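## 4. Setting up your screen and getting Zilia on it

Right, you've got the box open and the plan of your desk sorted from section 3, so now we get to the bit I like best. I've done this more times than I care to remember (my own place, my sister's, most of the people I share a landing with) and it goes quicker every time, so don't worry if your first go takes a whole evening. Mine did!

You'll need the screen, its stand, the power lead, the video lead, and the little paper card with your Zilia licence number on it. Put the card somewhere you'll find it again. I once used mine as a bookmark and had to go through half a shelf.

### 4.1 Put the stand together

1. Lay a folded towel or blanket on the table and put the screen on it, face down.
2. Push the neck into the back of the screen until it clicks. Some makes have a screw here as well, so check the bag of bits before you throw it away.
3. Fit the base to the bottom of the neck. If yours has a locking screw underneath, do it up by hand first and finish with a coin.
4. Lift the whole thing by the sides and stand it up. Get somebody to help if it's a big one. 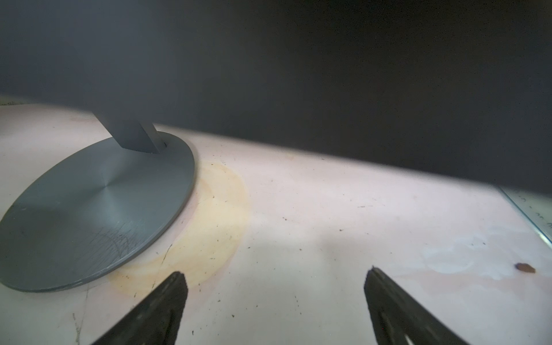 *Fig. 4a: Stand neck and round base, seen from under the screen.*

> **Caution:** Never pick the screen up with your thumbs on the glass. It only takes one good squeeze and you've got a dark blotch there for life.

Give it a gentle nudge once it's up. A bit of sway is fine, but if it rocks on the table, take the base off and seat it again. I had a Van Beek stand that wobbled for a year before I noticed I'd left a scrap of packing foam in the joint.

### 4.2 Get the height and distance right

1. Sit how you really sit (slouch and all) and look straight ahead. The top of the screen wants to be level with your eyes or a touch lower.
2. Stretch your arm out. Your fingertips should just about brush the glass.
3. Turn the screen a little if you've got a window behind you. Even a small twist gets rid of most of the glare.
4. If the stand doesn't go high enough, use a riser or a couple of fat books. My old Gimaseck catalogue did the job for ages.

**Note:** If you wear varifocals, go lower than I've said. You'll thank yourself by teatime.

### 4.3 Plug in and switch on

1. Video lead first, then power. It works the other way round too, but this is how I do it and I'm too old to change.
2. Press the power button and wait. Some screens sit there looking dead for a few seconds, and that's normal.
3. If you get a "no signal" message, press the source button until the computer shows up.
4. Set the brightness by holding a sheet of white paper next to the screen. When the two look alike, stop fiddling. 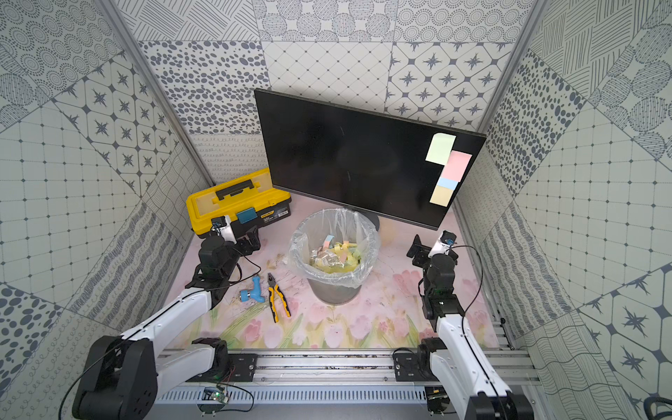 If you're someone who writes reminders all day long, this is the moment to get Zilia going, before you've got into other habits. It's a plain little list program that sits down the right-hand side of the screen, and the whole download is 56 MB, so even a slow line copes.

1. Open the installer and choose **Side list**. The other choice, **Full page**, is lovely for planning a house move but far too much for every day.
2. Type in the number from your card, dashes included.
3. Pick how many old reminders it keeps. It comes set at 2000, and I turn mine down to 1000, which is still loads and makes searching noticeably snappier.
4. Choose a colour for each sort of job. I have pink for phone calls and green for anything involving the garden.
5. Click **Save** and then restart. Do restart! The colours go funny if you don't.

> **Note:** If you see error 439 at step 2, you've typed a letter O where there should be a nought. Go back and try again, it doesn't lock you out.

Coming over from Dresus? You can bring your old lists with you. In Dresus, go to **File**, then **Send out**, and save them to your desktop. Back in Zilia, choose **Bring in** and point it at that file. Dates come across perfectly, colours don't, so set aside ten minutes and a cup of tea for putting those back.

### 4.4 Keeping it clean

Switch off and let the screen cool before you wipe it. Use a dry soft cloth first, and a slightly damp one only for fingerprints, working from the top down. No kitchen spray, no window cleaner, and please no wet wipes.

Do the cables next, which is section 5, and have your twist ties ready.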